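Home | Fiction | Cellar Notes | Archive | Contact

27/11/2020
By Erzsébet Hegyi

The Altton Bottle

The cork came out in 2 pieces. Falcão laid both on the saucer, wrote the time in the margin of the sheet and drew a line under it. He did not decant. The instructions from Cloltden were to pour directly, 50 millilitres to a glass, and to leave the rest upright in the bottle.

The label said Altton and gave a year, 1831, in brown ink. The glass was consistent with the year. The fill level was at mid-shoulder, which was low but within the range he would accept. None of this told him anything about the contents, which could have been put in at any time since.

Hoi-yan Peng sat across from him with her own sheet face down. She had driven the case from Nindcombe overnight with the heater off, and still had her coat on.

"Colour," she said.

"Amber. Green at the rim."

"Deposit?"

"Fine. It hasn't moved."

They tasted without speaking. Falcão recorded acidity as high, sugar as moderate, alcohol as slightly above what he would have guessed from the nose. There was walnut, then dried orange peel, then a salt note that stayed on the gums. He held the second mouthful longer than the first and spat it into the sink. The finish ran past the point where he usually stopped timing.

He had tasted Altton once before, as an apprentice, from a bottle opened for a funeral. His notes from that day were in the folder beside him. He had decided on the train that he would not open the folder until his score was written. He now found that he did not need to open it. The salt was the same, and he had not thought of it in over 50 years.

He wrote 94 and initialled it.

Hoi-yan turned her sheet over. She had written no number. In the box for the score she had put a question mark, and under faults she had written one word, "young".

"It isn't young," said Falcão.

"The middle is. Taste it again when it's had some air. Somebody has topped it up."

"Every house topped up. They did it each February and entered it in the cellar book."

"With the same wine."

He poured again, a smaller measure, and warmed the bowl of the glass in his palm. The walnut had faded a little. Behind it there was something he had first put down as orange peel and would now have to call fruit, plain and quite fresh. He did not cross out the 94. He drew a small box around it.
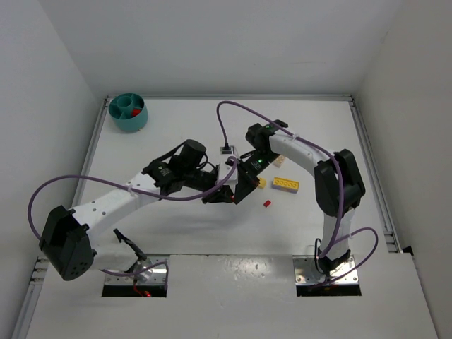 Hoi-yan said the owners at Cloltden would want one figure on one page, and that they would not read a second page if he sent it. She said he could give them the salt or he could give them the fruit.

Falcão took a clean sheet from the pad. He copied the name, the year and the fill level, and left the space for the score. Then he opened the folder. The old note was in pencil and shorter than he remembered. It gave the colour as amber and the finish as long. On the last line, in handwriting he had to tilt toward the lamp, he had put: fresh in the middle, ask why.

He read it twice and passed it across the table. Hoi-yan took off her coat.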